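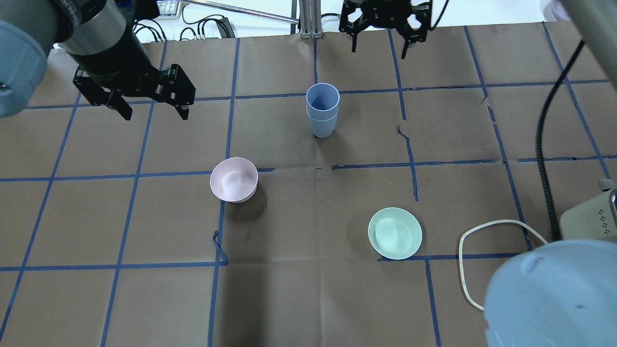
Fig. 2. Tableware on a taped paper grid: two stacked cups, two bowls.

Table layout, part 2: recording positions on a grid
Course notes, Y. Ofori

Cover the work surface with brown paper. Divide it into rectangles with blue painter's tape. The lines need not be perfectly parallel, but every cell must be closed on all four sides.

Notation. Rows are lettered from the far edge, columns numbered from the left. An item belongs to the cell that holds the center of its base. If the base crosses a tape line, write both cells, larger share first.

Stacks. Nested cups take one entry with the count in brackets, e.g. cup (2). Bowls of different colors are entered separately.

Exercise. Make an entry for each item in Fig. 2. Then propose a layout in which both bowls share a row and the cups are unstacked. Use the Lamptey sheet, page 27.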